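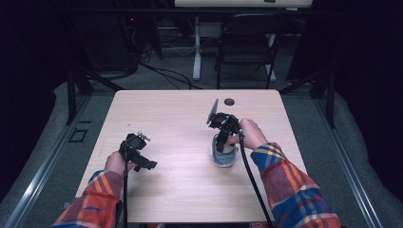
Station checks / Hand demonstration / Pre-session

Site: Ritach, bay 9
Inspector: Radka Halilović
Date: Thu 27 February
Follows: Asteo start-up sheet

1. Table clear except grippers and base – PASS
Bare top. I would like to see it like this on a day when I haven't announced myself.

2. Cables clear of hands and sleeves – COMMENT
Left cable drops straight over the near edge. Right cable runs along the operator's sleeve. Prodromos Ververidis says it has never snagged. The sheet asks for a clear run, and that isn't one.

3. Sleeves close fitting or rolled – COMMENT
Flannel shirt, both sleeves down to the wrist. The rule says "close fitting" and gives no measurement, so everyone passes it. Needs rewording.

4. Grommet used for cable routing – NOT DONE
There is a hole in the tabletop near the far edge. Neither gripper cable goes through it. Either use it or take the line off the sheet.

5. Floor behind table free of trip hazards – FAIL
Black cables loose on the carpet. Same finding in August, marked closed by Lambros Giannakopoulos. Closed how?

6. Chairs outside work area – PASS
Folding chair is at the white desk behind the table.

7. Jaws open and close fully, both hands – PASS
Tried 46 cycles each side. No sticking.

8. Demonstrations reviewed before training – NOT VERIFIED
The log shows 2,087 demonstrations and a tick against every one. I asked Refugio Robles how long a review takes and did not get a number. A robot will copy a sloppy grasp as faithfully as a good one. Pull the last 1,000 and have a second person look.

9. Operator breaks logged – FAIL
No entries this week.

Result: hold until items 2 and 5 are fixed. Item 8 goes to Savvas Konstantinidis with the log attached. I'll recheck the floor myself.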